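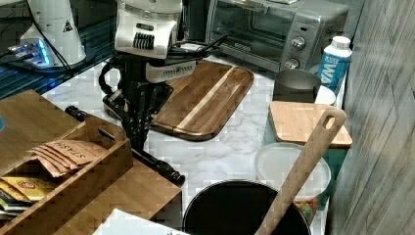

Home Kitchen Boards Care Spares Contact

Plimby acacia cutting board, rectangular

Updated December
Text: Khrystyna Zhuravel. Technical check: Demyd Polishchuk

The Plimby rectangular board is a flat acacia cutting board with rounded corners, intended for general preparation on a domestic worktop. It is made for us by the Lytvynenko workshop and sold under product number 697. The same board is supplied to shops and to kitchens fitted out for letting.

Material

Acacia is a dense hardwood with a strong difference in colour between heartwood and sapwood. The heartwood is mid to dark brown and often striped. The sapwood is pale and can be close to straw colour. Blanks for this board are chosen for straightness and freedom from splits, and sapwood is accepted where it is sound. A pale stripe may therefore run across a dark board, along its length or at an angle. It is part of the timber and should not be sanded out.

Colour cannot be specified when ordering. Boards bought together will differ, and a replacement board will not match the one it replaces. If a matched pair is needed for display, write to the workshop before ordering and ask for two boards from one plank. The lead time is longer and depends on what timber is in the drying store.

All wood is kiln dried before cutting. After shaping, the edges are eased by hand and the faces are sanded along the grain. The finish is food-safe mineral oil, applied warm and wiped off. No varnish or lacquer is used.

Data

Product number: 697
Type: cutting board, rectangular, rounded corners
Timber: acacia, kiln dried
Finish: mineral oil
Mass as packed: 2,229 g including sleeve and leaflet
Allowed bow on delivery: 2 mm measured at the centre of the long side
Dishwasher: no
Microwave or oven: no
Use as a trivet: no

The mass will vary with the moisture content of the wood. The figure given is for the reference board held at the workshop and is used for postage.

Placing the board

The board should lie flat on a clean, dry, level surface. On polished stone or a smooth laminate it may slide when pushed from one end. A damp cloth, folded once and laid out fully beneath the board, is enough to hold it during cutting. Remove the cloth when the work is finished. A wet cloth left underneath overnight will raise the grain and may cause the board to cup.

Grit under the board will mark a polished worktop. Wipe both the worktop and the underside before use, and lift the board to move it.

The usual position is the clear part of the counter between the wall and the front edge. Where a toaster oven stands at the back, the board may be kept in front of it, provided that the oven door can be opened through its full travel without striking the wood. Do not leave the board there while the oven is running for long periods. Repeated heating along one edge dries that edge faster than the rest, and fine cracks open at the end grain. Check the clearance stated by the oven maker as well, which applies to all combustible items including boards, trays and boxes.
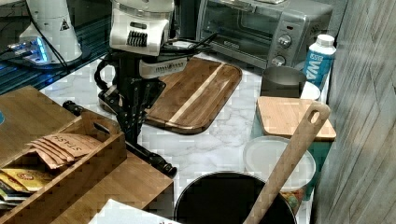
A board of this size takes up a good share of a short counter, and items in daily use tend to collect at its sides. Canisters, cartons and lidded containers should stand clear of it. Condensation from a chilled carton runs down and spreads under the nearest flat object, and a ring of standing water is the most common cause of black marks on acacia. Tall utensils left in a pot are best kept to one side, with the handles turned away from the cutting hand.

Wooden items of different kinds can share a counter without difficulty. Tea boxes, trays and board lids are often finished with wax or lacquer and do not need the care given below. Oil the cutting board away from them. Mineral oil will soften some wax finishes and leaves a dull patch on contact.

Cutting

Either face may be used. Turn the board over from time to time so that both sides wear and dry evenly. Many owners keep one face for bread and fruit and the other for onions and garlic, and this is a sensible arrangement with any board that has two plain faces.

Raw meat and fish should be cut on a separate board. Plastic boards of the Nonisus type are suitable and can be washed at high temperature.

Use a plain or serrated knife of normal kitchen weight. Cleavers leave deep cuts which hold water. Frozen food should be thawed first, or divided with a saw knife on another surface. Do not use the board as a backing for drilling or hammering, or for opening shellfish.

Washing

Wash by hand in warm water with a little washing-up liquid. Wash both faces each time, even if only one has been used. Rinse, wipe dry with a cloth, and stand the board on its long edge until fully dry. Do not dry it on a radiator, on top of an oven or in direct sun.

Smells can be reduced with half a lemon and coarse salt, rubbed along the grain and rinsed off. Bleach lightens the dark wood in patches and should not be used. Beetroot, turmeric and cherry will stain a board that is short of oil. The stain fades with washing over several weeks.

Oiling

A new board should be oiled before first use and again after the first few washes. From then on, oil when water no longer beads on the surface. In a household kitchen this is usually once a month.

Apply food-grade mineral oil to all faces and edges with a lint-free cloth. Give extra oil to the end grain. Leave overnight on edge, then wipe off whatever has not been absorbed. Olive, sunflower and similar cooking oils turn sticky and should be avoided. Wunatus board oil is supplied in a small bottle and is listed under Spares.

The pale wood takes less oil than the dark and may look dry after the first coat. A second thin coat evens this out. A heavy coat does not, and leaves the dark areas tacky.

Repair

Light knife marks can be removed with fine abrasive paper on a cork block, working along the grain, followed by oil. Raised grain is treated the same way.

A board that has cupped can often be recovered. Lay it with the hollow side down on a lightly damp towel for a few hours, turn it, and let it dry on edge. If the bow is still over the 2 mm limit and the board is within the guarantee period, send a photograph with a straight edge laid across the wood.

Cracks that can be felt with a fingernail on both faces are not repairable. Take the board out of use for food.

Guarantee

The guarantee covers splitting and warping for 11 months from delivery in household use. It does not cover stains, scorching, knife marks, dishwasher damage or variation in colour. Claims are handled by Bohdan Demchenko at the workshop. Quote the product number and the letter branded on the packing sleeve.

Packing and delivery

Each board is sent in a paper sleeve inside a single-wall carton. No plastic film is used. Let the board stand unwrapped in the kitchen for a day before oiling.

Trade orders are packed flat in cartons with card between boards. Enquiries from shops and letting agents go to Zahira Santoso. Returned boards must be clean and dry, and postage is refunded only where the fault is ours.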